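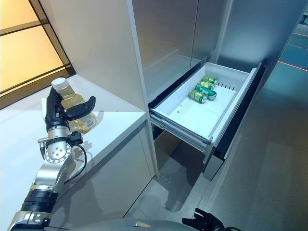 When does Zondora's new album come out?

Netlow Records will release "Crenshaw" in September, and we could not be happier to share it with everybody who has waited so patiently since the debut. 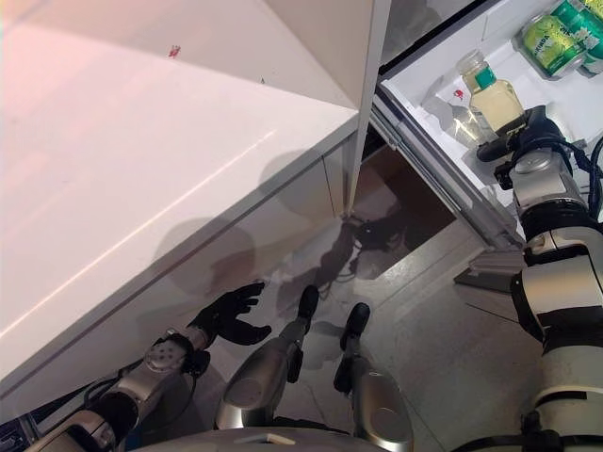 A record made close to home

The singer wrote almost 90 songs for it - yes, really - and kept the ones her mother hummed along to. 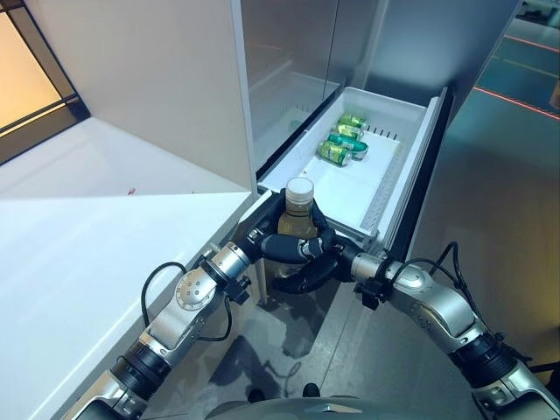
On the road with Gredico

Rapper Gredico joins her for the fall tour, which opens in a lovely old room with 463 seats. Tickets go on sale at noon, with a limit of two per fan.
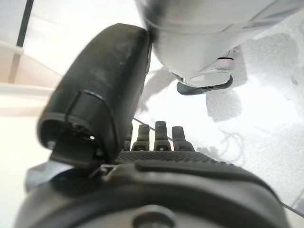

Nusrat Fakir said the songs had kept her company through a long winter, and that she hoped they would now do the same for plenty of other people.

Press contact: Victor Langat, Netlow Records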